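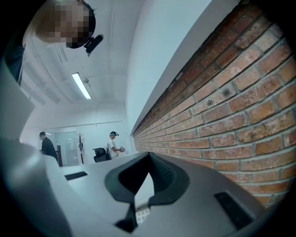 The Samwood Room Acoustics Set holds impulse responses and background noise recordings from small workrooms in Nultdale and Trenano. It is meant for checking reverberation estimates in ordinary rooms, where finishes are uneven and services are left on. Ceilings are coded separately from walls. A white ceiling with exposed pipes and beams and a long fluorescent fitting is coded C3 (hard, services exposed), whatever the floor covering. Lights were left on for all noise recordings, so mains hum is present and has not been filtered out.

Contents

responses/ 1444 impulse responses, mono WAV, 48 kHz, 24 bit
noise/ 179 background recordings, 60 seconds each
rooms.csv one row per room: dimensions, ceiling code, wall code, floor code
positions.csv source and microphone positions in metres, origin at the door hinge

Measurement

Each response was obtained from a logarithmic sine sweep of 20 seconds played through a single loudspeaker. Deconvolution was done in double precision and the result trimmed to four seconds. Levels are relative. No calibrator was used in the Trenano rooms, and absolute levels should not be derived from them.

Small objects on tables, such as a landline telephone with its handset, are not listed in rooms.csv. Furniture is listed only if its longest side is over one metre. Telephones were unplugged during sweeps after a ringer spoiled two sessions in Nultdale. 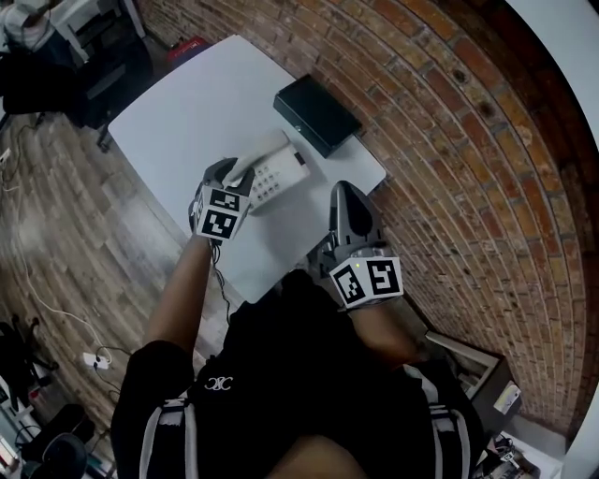
Known problems

Room 2206 has two rows in rooms.csv. The second is correct. The first is kept so that row numbers match the earlier release.

Noise files from the Mfinanga annexe clip briefly at the start. Discard the first second.

Ceiling codes C2 and C3 were assigned by eye. Treat the boundary between them as soft.

Changes

1.1, Friday, May 18, 2018: wall codes revised, positions rounded to the nearest centimetre.
1.0: first release.

Maintainers

Wekesa Rweyemamu (recordings, deconvolution)
Muthoni Muli (room survey, tables)

Corrections should quote the room number and the file name.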